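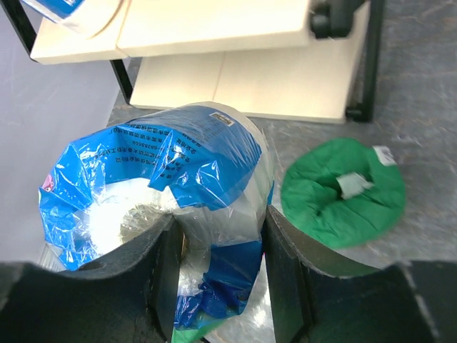 Anhang 1: Kunststoffbeutel, blau bedruckt

Ticket: Etikettendruck Lager Selesska, falsches Mindesthaltbarkeitsdatum
Status: wieder geöffnet
Gemeldet von: Thijs Dijkstra
Eröffnet: Montag, 26. Juni 2023

Problem:
Seit dem Update der Warenwirtschaft druckt Platz 4 auf einzelne Etiketten ein Datum, das 30 Tage zu früh liegt. Betroffen sind nur Artikel, die über die Sammelerfassung angelegt wurden. Der Support von Zustent hat das Ticket mit dem Vermerk »Drucker neu gestartet, Fehler behoben« geschlossen. Das glaube ich nicht. Ein Drucker rechnet keine Haltbarkeit aus, der druckt, was er bekommt.

Eintrag 1
Neustart wie verlangt wiederholt. Erste Etiketten in Ordnung, das siebzehnte wieder falsch. Treiber neu installiert, gleiches Ergebnis. Auf Platz 2 mit demselben Auftrag ebenfalls falsch, womit der Drucker für mich erledigt ist.
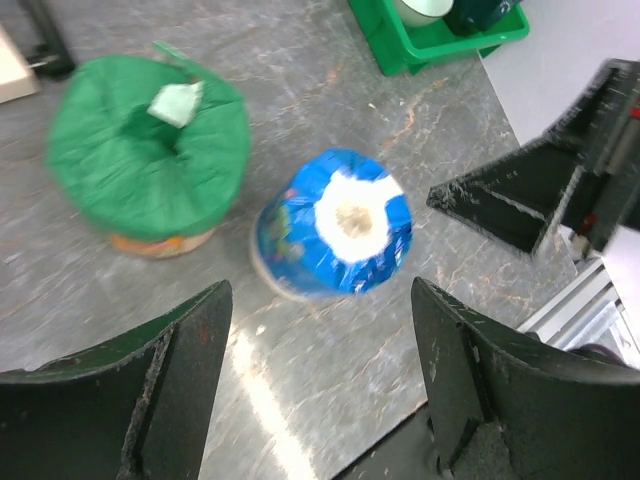
Eintrag 2
Antwort Zustent: Vermutlich sei die Systemuhr am Arbeitsplatz verstellt. Geprüft, sie geht richtig und holt sich die Zeit vom Server. Wie eine falsche Uhr nur die Sammelerfassung treffen soll, die Einzelerfassung aber nicht, hätte ich gern erklärt bekommen. Rückfrage gestellt, bisher kam nur eine Eingangsbestätigung.

Eintrag 3
Exportdatei von De Bruijn mit 900 Zeilen durchgesehen. Bei 17 Artikeln ist das Feld »Restlaufzeit Handel« leer. Genau diese Artikel kommen falsch heraus. Meine Vermutung: Die Sammelerfassung setzt bei leerem Feld einen Standardwert ein und zieht ihn vom Datum ab. In der alten Version blieb leer einfach leer.

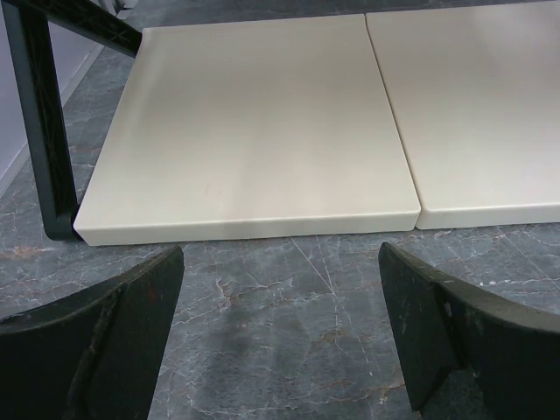

Eintrag 4
Testweise bei einem Artikel eine Null eingetragen, Etikett stimmt. Wert wieder gelöscht, Etikett falsch. Dreimal hintereinander so. Zustent nennt das »konfigurationsbedingt« und verweist auf eine Einstellung, die es in unserem Menü nicht gibt. Screenshot vom Menü geschickt.

Vorläufige Lösung:
Leere Felder vor dem Import mit 0 füllen. Falsche Etiketten vom Vormittag aussortieren und neu drucken. Distville nutzt dieselbe Version und sollte die eigenen Stammdaten prüfen.

Offen:
Korrektur durch Zustent, angekündigt mit dem nächsten Patch. Ticket bleibt offen, bis ich den Patch selbst mit leerem Feld getestet habe. Bitte nicht wieder automatisch schließen.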